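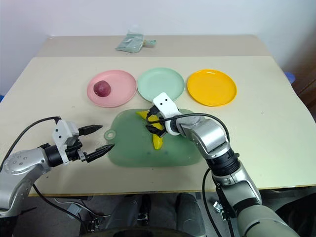
4. Table set-up and handling rules, two-arm station
Sorcombe bench guide, rev. 6/23/23

Read section 3 first (power and stop button). Same rules for the Kong task set and the Wultent one, only the props change.

4.1 Before arms are enabled

1. Stop button within reach of whoever is running. Test it. Every session, not just the first.
2. Clear the table of anything not on the task sheet. Bags, pens, cups, phones. Light plastic bags are the worst, they drift and they catch in the fingers.
3. Plates in a row across the middle, cutting board in front of them on the near side. Leave room for both grippers to open fully without touching a rim.
4. Check the cables. Each one should have a loose loop over the arm, enough for full reach, not so much that it drags on the table.
5. Floor cables pushed back from the base. Nothing where feet go.
6. Gripper brackets: screws tight, no wobble. Fingers clean. Old fruit on the serrations makes them slip.

NOTE: Plates are plastic on purpose. Do not swap in china becuase it looks nicer.

4.2 Soft items (fruit, veg, bread)

1. Set grip force to 30 per cent. Start at 20 for anything ripe.
2. Come down from above, slowly. Fingers either side of the item, then close. Don't press an item into the board to find it.
3. One arm holds, the other waits open and clear. Both arms over the board at once only if the task sheet says so.
4. Hold for 2 seconds before lifting. If it slides, open, back off, try again.
5. Lift, cross to the plate, lower, open. No dropping from height.

CAUTION: Hands out of the work area whenever the arms are live. Item rolled away? Stop the arms, then reach in. Not the other way round.

CAUTION: Real knives are not allowed on this station. Task sheets that mention cutting use the blunt training blade, see Cluvulum parts list.

4.3 Speed

Limit is 50 per cent with anyone standing at the table. Do not raise it to make up lost time. New operators stay at 20 until signed off.

4.4 Food rules

Food used on the table is not for eating afterwards, goes in the food waste. Fresh items each day. Split or leaking fruit comes off straight away, juice gets into the finger joints. Wipe board and plates between runs, wash them properly at the end.

4.5 Shutting down

1. Both grippers open and empty.
2. Arms to rest position, clear of the table edge.
3. Disable arms, then power off. In that order.
4. Wipe fingers with a damp cloth, dry them. No spray near the cable ends.
5. Fill in the log. Drops, jams, odd noises, all of it, even if it sorted itself out.

NOTE: If the stop button was used, write down why. Arms stay off untill the log entry has been read and initialed by the shift lead.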